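Drinstead Technical Help
Community questions and answers
Section: Grippers and end tools

Choosing between long splayed fingers and short padded fingers for a two-arm bench cell

Status: answered
Answers: 3
Question number: 2662

Question

Our department is preparing a comparison of gripper fingers for a small two-arm bench cell, and we would be grateful for advice before the test plan is submitted for approval.

The cell is used for handling trials with household objects. Both arms travel on a common rail at the front of the enclosure. At present we hold two types of finger. The first is a long, thin, splayed type, which was supplied by Jurkitz. The second is a short parallel type with rubber pads, which was made in our own workshop. Both fit the same wrist and may be exchanged without recalibrating the arm, although the tool length has to be altered in the controller.

The trials are divided into two groups. The first group concerns soft and shapeless items: bags, stuffed toys, folded cloth. The second concerns light, firm items that are placed on a tray and must be lifted from it without the tray being moved. Imitation food is used in the second group, as real food does not keep its shape from one day to the next and the results cannot then be compared.

In preliminary runs in December, the short padded fingers completed 43 lifts from the tray without a fault. The long fingers completed 47 from the same number of attempts. We do not consider this difference sufficient to justify a decision. The long fingers were noticeably better when the item was low or close to the rim of the tray. The short fingers held more firmly, but in several runs the body of the gripper touched the rim before the pads had reached the item.

We should like to ask the following.

Is there an accepted method of comparing two types of finger when they are clearly suited to different objects? We are reluctant to publish a single combined score.

Should both arms be fitted with the same fingers during a comparison, or is it acceptable to fit one of each?

Is the wrist camera likely to be of any use in judging the quality of a grasp, or should we rely on the fixed camera alone? The long fingers change the view from the wrist considerably.

The controller is a Herno unit with the standard motion package. We are not in a position to replace it this year.

Submitted by: Petro Symonenko

Answer 1 (accepted by the questioner)

I shall take your questions in order, as the first affects the other two.

With regard to the method of comparison, you are right to avoid a combined score. A single figure will mostly reflect the mixture of objects that you happened to choose. If the object set contains more soft items, one type of finger will appear superior; if it contains more firm items, the other will. The usual practice in our laboratory is to report results by object, and then by class of object, and to leave the matter there. A reader who intends to handle bread rolls can consult the line for bread rolls.

I would also advise that you record the kind of failure as well as the number. The following headings have served us adequately:

Missed: the fingers closed without touching the object.
Slipped: the object was held and then lost before the end of the lift.
Disturbed: the object was lifted, but a neighbouring object or the tray was moved.
Collided: any part of the gripper other than the fingers touched something.
Stopped: the controller ended the motion for reasons of force or joint limit.

From your account, the faults of the short fingers would fall largely under "collided". A fault of that kind can often be reduced by changing the angle of approach. It would be unfortunate to reject a sound set of fingers on the strength of a poor approach path. I would suggest that each type be allowed a fixed period of adjustment before the recorded runs begin, with the same period given to both, and that the settings be frozen afterwards.

As to the fitting of the arms, for a comparison I would fit the same fingers to both arms and then change both together. Two arms of the same model do not always behave identically. The cables may be dressed differently, the wear may be uneven, and one arm may have the easier reach to a given part of the floor. If one arm carries the long fingers and the other the short, you will not be able to separate the effect of the fingers from the effect of the arm. Should you be obliged to fit one of each, exchange them between the arms halfway through and report both halves.

Please also consider where the objects are placed. In a shared enclosure the arms will frequently work close together, and an elbow may pass over an area that the other arm or the fixed camera requires. The picture below, from our own bench, was taken with both arms low over the floor. The left arm is engaged at the top of the tote bag while the right has its fingers open in front of the tray, and its elbow covers one corner of that tray. We now require the position of the elbow to be written into the plan for every tray trial, together with the position of the fingers.

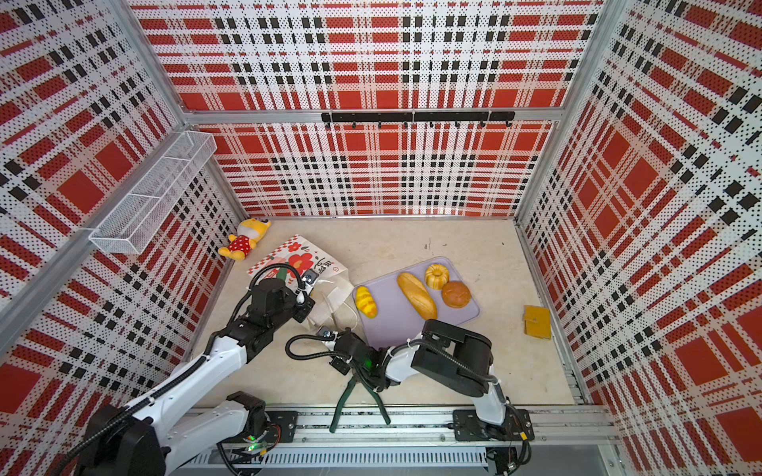 Two-arm bench cell with mixed soft and firm objects. Right arm fitted with long splayed fingers, dark green.

You will notice that the wallet has been given a place of its own near the right wall. Flat items are by some margin the most demanding for any finger in our set, and we prefer to keep them well away from other objects so that a long sliding approach may be attempted. If your object set does not contain a flat item, I would recommend adding one. A set made up entirely of rounded objects will flatter both types.

Concerning the cameras, we use the two views for separate purposes. The fixed view is used to decide whether a run has passed or failed, and that decision is made by a person who has not been told which settings were in use. The fingers themselves cannot be concealed, of course, so the arrangement is imperfect. The wrist view is kept for study after a failure. With long fingers, the tips are further from the camera and the point of contact appears smaller, but less of the object is hidden by the gripper body. I would not use the wrist view for scoring if the two types of finger give different views, as the judgement would then be easier for one than for the other.

On the controller, I have no experience of the Herno unit and must leave that to others. Whatever unit is used, the closing speed and the force limit should be stated in the report for each type of finger. If the force limit was the same for both, this should be said. Long thin fingers bend more under load, and the force at the tip will not agree with the figure given by the motor.

Answered by: Brodie Tamihana

Answer 2

We have used the long type for a year. They are good. They do bend, and after a time one of ours no longer met the others at the tip. Check them against a flat plate every morning and keep a spare set.

I do not agree that the arms must match. We have always run one of each and have had no difficulty with it.

Answered by: member of the Horobets workshop group

Comment from Brodie Tamihana: For production work I would accept this entirely. The question was concerned with a comparison, where the requirement is stricter. The advice on the flat plate is useful and I have added it to our own checklist.

Answer 3

I can assist with the controller, as our institute operates two Herno units with the standard motion package.

The tool length must be changed in two places. The first is the tool table, which you have evidently found. The second is the clearance setting used when both arms are on one rail. If only the tool table is altered, the arms will move to the correct positions, but the unit will continue to calculate the distance between them from the previous fingers. On changing from short to long fingers, the true gap is then smaller than the unit believes. We had a minor collision for this reason and the fingers had to be replaced.

The recommended order is as follows:

1. Send both arms to the rest position and remove power from the grippers.
2. Exchange the fingers and check that each set opens and closes fully by hand.
3. Enter the new length in the tool table for each arm.
4. Enter the new length in the clearance setting.
5. Save, restart the unit, and read both values back from the screen.
6. Move each arm separately at low speed before moving them together.

Step 5 should not be omitted. On our older unit the clearance value was not retained unless the restart had been carried out.

I would add that wide-open fingers occupy more room than closed ones, and that the clearance should be entered for the open position. The manual does not make this plain.

A further point on soft objects. Where a bag has handles, the plan should state whether the grasp is to be made on a handle, on the upper edge or on the body of the bag. Our first series permitted any of the three, and the results could not be used. The same applies to stuffed toys, where a grasp on a limb and a grasp on the trunk are quite different tasks and ought to be listed separately.

Answered by: registered member, name withheld at the member's request

Reply from the questioner

I am obliged to all three contributors. The test plan has been amended so that both arms carry the same fingers, and the combined score has been removed. The clearance setting had not been changed on our unit and still held the values for the short fingers. The December runs will therefore be repeated.

A wallet and a thin paperback have been added to the object set. I have accepted the first answer, as it deals with the principal question, but readers with a Herno unit should consult the third before exchanging any fingers.

Petro Symonenko

Thread last amended Mar 6, 2024. Further answers may be submitted by registered members. Questions on a different gripper or controller should be entered as a new thread in the appropriate section.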